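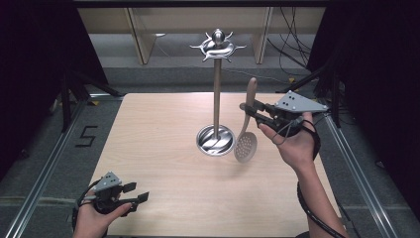 Utensil hanging task, how many demos before you train?

orkthorpe_dan
We're collecting with two hand-held grippers, one person wearing both. Task is to hang kitchen tools on a small chrome stand with hooks. We have 458 episodes so far, mostly the slotted spoon. First policy gets the spoon near the hook and then misses. Keep collecting or change something?

mshezi
Change something. Where does the spoon start, and where do you grab it?

orkthorpe_dan
Start spot varies. Grab is always near the end of the handle.
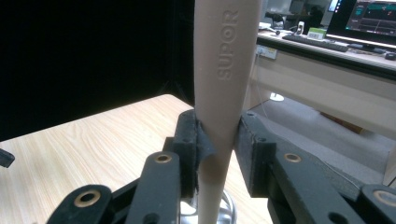

The handles taper, so a grip lower down sits differently between the fingers and the tool can turn a bit. I told people to stay high for that reason.

vahidi_fan
I'd leave the grip alone. Mixed grips gave us a mess at Tiltville. We went to 3087 episodes with one grip and it was fine.

mshezi
3087 is a lot of arm time for one spoon. If the policy grabs a little low one time, it has no example of what to do next. I'd record 50 with the grip off on purpose and the person fixing it before the hook.

vahidi_fan
Then you're teaching it to grab badly.

mshezi
Cut the bad grab out and keep the fix. Trunetti's guide has a section on trimming.
Marthinus Shezi

orkthorpe_dan
The chrome may be part of it too. The base throws a lot of reflections and tracking jumps when both hands are close to it. I threw out 21 episodes in October for that.

vahidi_fan
Check the tracking first, then. No point adding data on top of bad poses.

orkthorpe_dan
Fair. I'll replay the kept ones tonight, then do the 50 and post the numbers for both.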